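Home | Projects | Kitchen | Kids | About

How to Clean Up a Scratched Stone-Look Tabletop

Mar 6, 2019

I bought my table secondhand from Faustine Marty back in February, and I've babied it ever since (well, mostly). It's the spot for breakfast, homework, bill paying and every craft project my nephew Anatole dreams up, so it takes a beating! My cleaning routine is pretty simple and I do it after supper.

What you need: 2 soft cloths, a small bowl, mild dish soap and warm water. Skip vinegar and anything gritty. If you have real marble, vinegar can dull it, and scouring powder will leave you with more scratches than you started with.

Step 1. Clear the top and get the crumbs off dry. I use a clean paintbrush and push everything toward one corner – don't start with a wet rag or you'll just make paste.

Step 2. Put a small squirt of soap in the bowl of warm water. Wring the first cloth out hard. It should feel damp and never drip.

Step 3. Wipe in long, overlapping strokes from one end to the other. For dried-on jam, lay the cloth over it for two minutes and then try again. I used to go at it with a butter knife and I'm still sorry.

Step 4. Rinse the cloth, wipe again with plain water, then dry with the second cloth right away. Streaks show up like crazy on a gray top.

Step 5. Get down low and look across the surface toward a window or lamp. Fine scratches and missed crumbs show up much better in the glare. 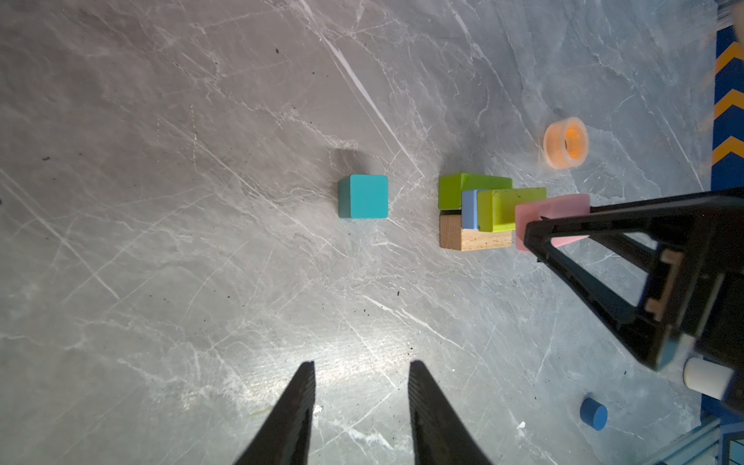 Step 6. Deal with the scratches. On sealed stone I leave the light ones alone. If you can catch one with a fingernail, call somebody who does stone repair before you try a kit.

Related projects
- Fixing a Wobbly Table Leg
- Getting Candle Wax Off Wood
- Quentin Pruvost's Easy Bench Cushions

Contact | Copyright Plorkia | Back to top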